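3.2 Folding task and materials

The second task asked participants to make a cone from a single sheet of colored paper, without glue or tape. We chose the cone because most adults have made one at some point, for sweets or flowers, yet few have been taught a fixed way of doing it. The sheets came from one pack of Kokico craft paper, and everyone worked from the same printed card, drawn by Zeeshan Tanoli.

The card gives two steps. The sheet is first rolled from one corner so that the layers overlap along a slant and narrow toward one end. The loose corner at the wide end is then folded over. Many people skipped the second step or left the corner standing, and we accepted both. We scored only the overlap and the taper (Figure 2). In the July pilot we had also scored the opening, but the two raters disagreed too often on what counted as round, so that item was dropped.

Figure 2. A rolled cone in orange paper, with the corner at the wide end left as a raised flap.

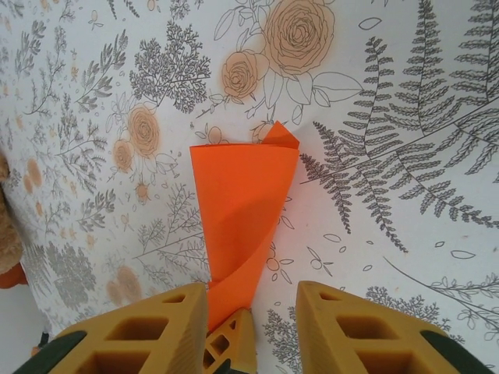 Each of the 28 participants was given as many sheets as they wanted. Creased sheets could be used again, and several people preferred them, saying that new paper sprang open before they could get a grip on it. Times were taken from the first touch of the sheet.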